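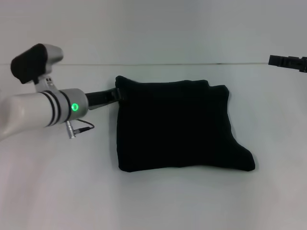 What does Paul mean when he calls the Philippians his partners in the gospel?

He means that they have taken a share in his work, by sending money, by praying and by sending one of their own members to him in prison.

Handout 4: Partnership in Philippians
Tutor: Sarita Negi
Session date: Thu 30 November

1. The word

The Greek noun is koinonia. English Bibles give it as "partnership", "fellowship", "sharing" or "participation". It occurs in Philippians at 1:5, 2:1 and 3:10. A related verb is used in 4:15, where Paul says that no other church shared with him in the matter of giving and receiving. The phrase "giving and receiving" is found in commercial accounts of the period, and several commentators read 4:10-20 against that background.

Students without Greek should compare three translations of 1:5 and write down where they differ. The differences matter most at 3:10, where the thing shared is suffering.

2. The setting

Paul writes as a prisoner (1:13). The place is disputed. Rome is the traditional answer; Ephesus and Caesarea have also been proposed. The argument turns on the journeys implied in 2:25-30, on the "praetorium" of 1:13 and on "Caesar's household" in 4:22. The course does not require you to settle the question, but an essay that assumes one place should say so.

3. Epaphroditus

He is named at 2:25 and 4:18. Paul calls him brother, fellow worker and fellow soldier, and also the Philippians' messenger. He carried the gift, fell ill and nearly died. Paul sends him back and asks that he be received with joy. Note that the word translated "messenger" is apostolos, used here in its ordinary sense of someone sent.

4. The thanks in 4:10-20

Paul acknowledges the gift late in the letter and somewhat indirectly. He says he has learned to be content in any circumstances (4:11), then that it was kind of them to share his trouble (4:14). Kadri Rimkutė's paper (reader, p. 38) treats this as a way of accepting help without becoming a client of the givers. Lacey Cheetham (reader, p. 174) thinks the client model has been pressed too far and points to the language of sacrifice in 4:18. Read both before the seminar.

5. Points often confused

Koinonia in 2:1 is "of the Spirit". This may mean a fellowship the Spirit creates or a sharing in the Spirit. The grammar allows either.

The gift in 4:18 is not the first. See 4:16, on Thessalonica.

Contentment in 4:11 is a term also used by Stoic writers. Paul goes on to ground it in the one who strengthens him (4:13).

6. Written work

Comment on Philippians 4:14-18 in 545 words, excluding references. Hand in to Kirsty Sedgwick at the Bridamer office before the first seminar in December. The piece is marked out of 100.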